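Print this page | E-mail this page
Reading time: 2 minutes

Flundetti to post all orders in plain cardboard from September

Mail-order stationery firm Flundetti will stop using plastic mailing bags in September and send every order in a folding cardboard box. The change covers all 900 items in the firm's catalogue, from single notebooks to full sets of drawing inks.

The new boxes arrive flat from the maker, Brultent, and are folded by hand at the packing bench. They have no printed outer sleeve and no plastic window. Customers who order more than one item will get them in a single box wherever the items fit.

Flundetti has tried the boxes since the spring with 200 regular customers, who were asked to send back a short form with each delivery. The most common request was for a lid that could be shut again after opening, so that the box could be kept for storage or used for a return. Brultent changed the lid to suit, and the later version is the one going into use.

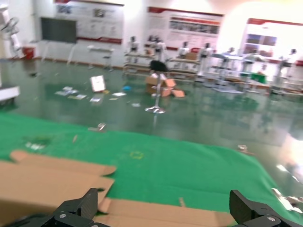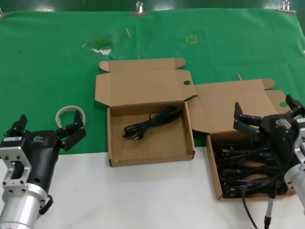 Cardboard and a green covering.

Asnakech Mekonnen, who runs the packing room at Flundetti, said: "We wanted something people could put out with their paper recycling without having to pull it apart first. The old bags were cheap and light, but we had letters about them nearly every week. The boxes take a little longer to fold and we have allowed for that in the working day."

Postage will stay the same for orders within the UK. Parcels going overseas will weigh slightly more than before - the firm says it will meet the difference until the end of the year and then look at its rates again. Orders already placed for September delivery will go out in the new boxes and customers do not need to do anything.

Two products are left out for now. Nonine, the firm's range of large drawing paper, will still be sent in tubes. Glass ink bottles from Workneh will be packed in the new box but with an extra paper wrap, and orders of more than six bottles will be split between two parcels.

Etenesh Mersha, buyer at Flundetti, said: "The bottles gave us the most trouble. We lost a few in the first month and went back to Brultent for a stiffer board. I would still like a better answer for the big paper, and we are looking at one."

Any plastic bags left in stock will be used up on samples sent to shops. Customers with bags at home can return them with their next order and they will be used again in the same way.

The trade counter will be open on Saturday from 10am for customers who want to see the boxes before the change. Returns made in the old bags will be accepted as usual, and the returns slip has not changed.

Notes to editors

Flundetti sells paper, pens and inks by post and has a staff of 56. Brultent makes cardboard packaging for small firms. Box samples are available from the Flundetti press desk on request.

Last updated: September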